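Student Project Report: Sorting a Mixed Basket of Small Things

Handed in 2nd October, design and materials course, Statville

I picked this project because I have lived with a toy basket like this my whole life, and so has everyone I know. You throw things in, it fills up, and then the one ball you want is at the bottom under a towel. My question was pretty simple: if you give a jumbled basket a few boxes with clear openings next to it, how do you decide what goes where? I called my basket set Stendura, which is the name of the street I grew up on, and it stuck.

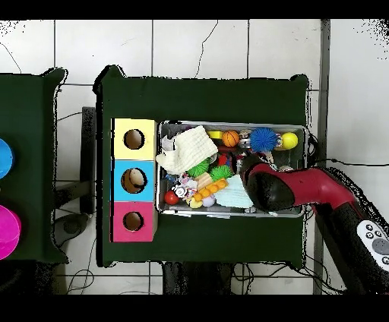
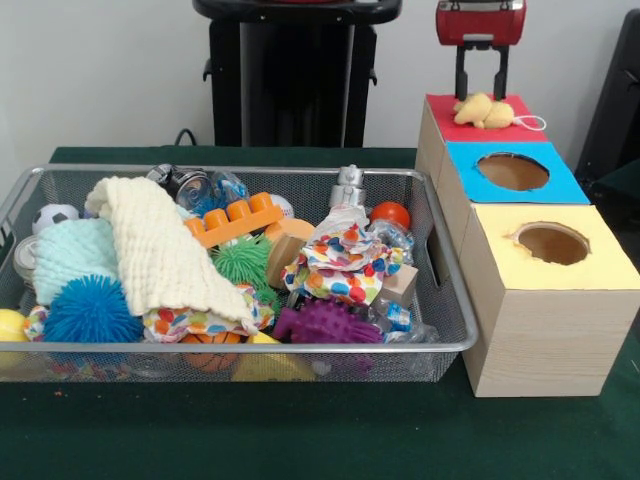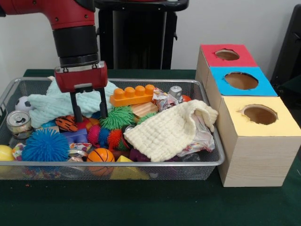
Balls, cloth and small toys on the green table. The first picture has the yellow, blue and pink sorting box on the left.

So, the stuff. I wanted a real mix, so I went for textures as much as colors. The spiky rubber balls were my favorite (they feel great, and they grab onto everything!). Then there are smooth balls, a mini basketball, a tiny soccer ball, wooden blocks, an orange building brick with studs, a tiger plush and a few soft cloths. I also let some plain household junk in, like a can and a snack wrapper, because any basket I've ever emptied had some of that too.

My budget was 2000 cents, which sounds like a lot more than twenty dollars, so that's how I wrote it on the proposal. Most of it went at De Luca, the discount store by the bus station, and the rest came out of my closet. I had 5 weeks to do everything and spent almost the entire first one shopping, which I do not recommend.

The cloths gave me the most to think about. The waffle one is the worst. It has no fixed shape, it drapes over whatever is next to it, and it hides half the basket. My first plan was to sort by color, with yellow things going to yellow and so on. That was fine on paper until I got to the cream cloth, and then the tiger, and then a spiky ball that is red, orange and green all at once. Where does that go? I argued with myself over that ball for a whole evening.

Plan two was sorting by feel: soft things, hard things, squishy things. I like this one much better. A plush and a towel can live together, the wooden blocks go with the brick, and all the balls that squish make a happy little family. Trash gets its own pile, obviously. The foam block could be soft or squishy depending on my mood, and I put it with the squishy ones in the end.

For background reading I used an old housekeeping booklet from the Sondenness library, printed in 1904. It has 148 pages and a chapter on keeping a nursery cupboard, and the advice is to lift the linens out first, fold them, and only then look at what is left. I wish I had read that before I made plan one! It's such an obvious thing to do, and it made me rewrite my instructions completely.

The version I'm handing in goes cloths first, then trash, then the big balls, then blocks, then all the tiny pieces. I kept the tiny pieces for last since they sink to the bottom anyway. If I get to do a second round I'd like a shallower basket, and I'd leave out the cans. My instruction sheet and the shopping list are stapled to the back.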